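Tenik Claeys
11/05/2024

So Narnov posts one blurry selfie with a Clilik hoodie on and the fan pages have decided there's a joint album coming. A hoodie. I own that hoodie. Where's my feature?

Let me go through the "evidence" people keep sending me. The two of them followed each other in February. Fine. Singers follow each other all the time, and half of them never exchange a word.

Then there's the playlist with 16 untitled tracks that "leaked" last night. I played the first four. Two are old demos from her mixtape days, pitched up, and the others could be anyone with a cold.
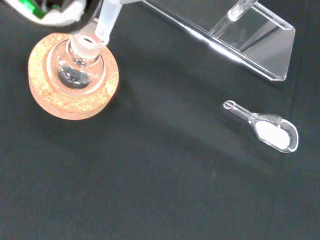
And the fan account behind all this had 224 followers before the rumor. It's now on 3412 and selling presale codes. Codes for what? There's no tour, no date, no venue on either of their sites.

I got 947 replies telling me I'm jealous of Narnov. I bought her last record twice – the first copy skipped – so maybe try another theory.

If she announces something herself, I'll post it and say I was wrong. Her label has said nothing and his manager "liked" a comment with a flame in it. I'm not calling that a confirmation.

Please don't pay for the codes. Muting this now, going to dinner.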